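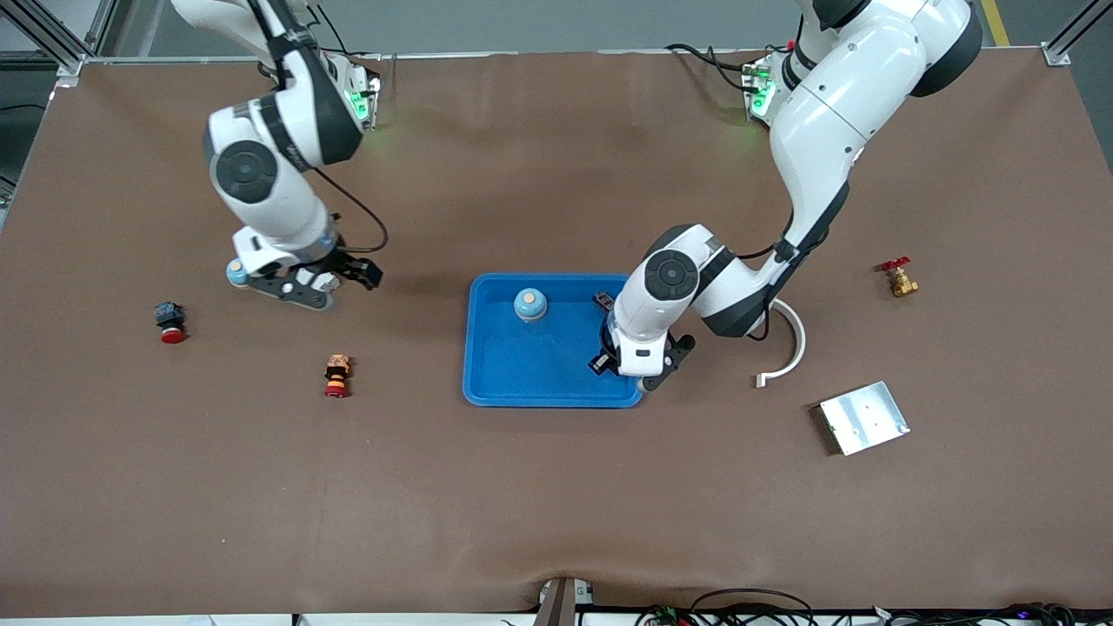
A reddish-brown work mat with a few faint creases. Most mats get them sooner or later.

Do you really need to cover the table?
04/09/2022
7 min read

Every spring the catalogs arrive and every spring there are more mats in them. Cutting mats, craft mats, bench mats, desk mats, mats with grids, mats with pockets. I have a weakness for this stuff, and a drawer that proves it, so take what follows as the grumbling of a customer.

What set me off was the new Brundance list. It has 234 items in it and a good chunk of them are things you put on top of other things. The copy for the big bench mat says it will "transform your surface." I read that line several times trying to work out what it promised. A surface is flat and you put things on it. After the transformation it is still flat and you still put things on it, but you are out the price of a mat.

So I went back through the claims that keep turning up, on Brundance's pages and on Besnard's and in the letters you send in, and tried to sort out which ones I believe.

"Self-healing"

I believe about half of it. A soft cutting mat does close up after a light pass with a sharp blade. Run your thumb over it a minute later and you may not find the line. Lean on the knife, or use a dull one, and you get a groove that stays. Cut along the same line for a season (we all do it, we all have a favorite edge) and you have a trench that grabs the blade and pulls it off course. The word "healing" makes people think the mat is repairing itself in the night. It's closing up a slit, and it gets worse at that with age.

I'd also like to know how anyone arrives at a number of cuts. The Besnard large mat was sold for a while with a line on the sleeve saying it was good for 902 passes. Not 900. I wrote and asked what blade, what pressure and what counted as the end of the test. The reply thanked me for my interest in Besnard mats and gave me the price of the next size up. The line has since gone from the sleeve. The mat looks the same to me.

"Non-slip"

On what? My workroom table is old, waxed, and slightly dusty no matter what I do. Any mat will skate on it. The same mats stay put on my kitchen counter, where I don't work. I have tried three with the word printed on the front and the one that behaved best had no texture on the back at all, it was simply heavy. If you want a mat that doesn't move, pick it up in the shop and see if your arm notices. Or use two small clamps on the back edge and stop worrying about it. Clamps are cheap, you already own some, and they don't need to be replaced when the coating wears off.

A reader in Skorkness wrote to say she uses a damp dishcloth under each corner. I tried that. It worked very well and it left four pale squares on the wax – so maybe not on a table you like.

"Lies flat out of the box"

No, it doesn't. Anything shipped in a tube wants to be a tube. The usual advice is to leave it under books overnight, and the usual result is a mat that is flat where the books were. Rolling it backward helps a little. Warmth helps more, but go easy. The worst mat I own is one I left in the back of a parked car in summer on somebody's recommendation. It came back in with a wave in it like a potato chip, and it has kept that wave through two winters.

Creases are a different matter. A curl will mostly go. A real fold, from a mat that was sold flat in a packet and bent in half to fit, is with you for life. I've seen people iron them through a towel and claim success. I've looked at the results from the side, at table height, with the window behind, and I could still find the line every time. If you only sort beads on it, fine. If you rule lines on it, the pen will tell you where the fold is.

"Easy on the eyes"

Here I have come around, somewhat. I used to think mat color was pure decoration. Then I spent a few evenings sewing dark thread on a dark green mat, under a lamp, and gave up with a headache. I moved to a plain sheet of light brown wrapping paper and finished the job. So color matters, but the catalogs tell you that one color is best, and every maker happens to have picked a different one. Kosow says gray. Besnard says green. Brundance has a whole page on the calming qualities of tan. My advice is to lay out whatever you handle most and look for a background it doesn't vanish into. For me that is a dull mid brown. Shiny is bad in any color. If you can see the lamp in it, put it back.

"Protects your table"

Well, yes. So does newspaper. I don't say that to be clever – it's what I used for years, and what my table has to show for it is a couple of glue spots and some reversed headlines near the edge. A mat is better than newspaper at stopping a blade. It is about even on paint. It is worse on spilled water, which runs off the side of the mat and creeps underneath, where you won't find it until the wax has turned white.

Heat is the one I would be strict about. Most of these mats are not made for an iron or a hot glue gun, and the small print says so, in type I needed my other glasses for. The big print says "the only surface you'll ever need." Somebody ought to introduce the two of them.

There is also the question of what you are protecting. A lot of us are working on tables that were bought used, or pulled out of a relative's garage, and I think we sometimes spend more guarding them than they would cost to replace. I worked out that what I've put into mats over the years would have bought my table again, with chairs. If yours is a good one, cover it. If it's a door on two trestles, let it get scarred. A sanding once in a while is free apart from the paper.

The grid

I have a particular grudge here. The printed grid on a mat is there so that you can measure without picking up a ruler, and people trust it completely. Please check it. Take a steel ruler you believe in and lay it along the longest line, then along the other direction, then corner to corner both ways. I did this with everything in the drawer last October. Two were fine. One was off by the thickness of a pencil line over its full length, which I can live with. The fourth was true across and long the other way, which explained a set of curtains I'd been blaming on myself.

A mat can also change. It stretches a bit if you drag it by one edge, and the car one I mentioned now has squares that aren't square. I treat the grid as a rough guide for keeping things straight and use the ruler for anything that has to fit.

What about the expensive ones?

Kosow will sell you a mat for around 50 dollars that is, as far as my hands can tell, the 30 dollar mat with stitched edges. The stitching is nice. It stops the corners from lifting, and it gives you a ridge right at the front where your wrist goes. After an hour I had a dotted line printed on my arm. I turned it round so the ridge was at the back, and it was at the front as well, naturally, as it goes all the way around. I know people who love theirs. I think they have longer arms.

What I would spend money on, if pressed, is size. A small mat is a nuisance. Your work hangs off it, your elbow catches the edge, the scissors fall in the gap between mat and table. One that runs nearly the full width of the table is a pleasure to work on even if it's the plainest thing in the shop. Measure first, and then measure the tabletop again with the lamp and the sewing machine on it, and buy for the space that's left.

If you are starting out and someone tells you a mat is the first thing to buy, I'd push back a little. Buy a decent lamp. Buy fresh blades and throw them out sooner than feels right. Work on brown paper for a month and see what annoys you. If you find you are cutting a lot, get a cutting mat. If you are gluing, get more paper. If you only want the table to look serious, I can't help you, and I've done it myself.

Several of you asked in response to the last issue if cork is any better. I have a roll of it on loan and so far it has crumbled into a zipper. More when I've used it longer. If you have had a mat go strange on you – curled, gone sticky, lost its print – send a note saying what it was and how long it lasted, and whether you ever left it in a car. Next issue: pin cushions, and what is supposed to be inside them.

Contact the newsletter | © 2022 All rights reserved | Back to top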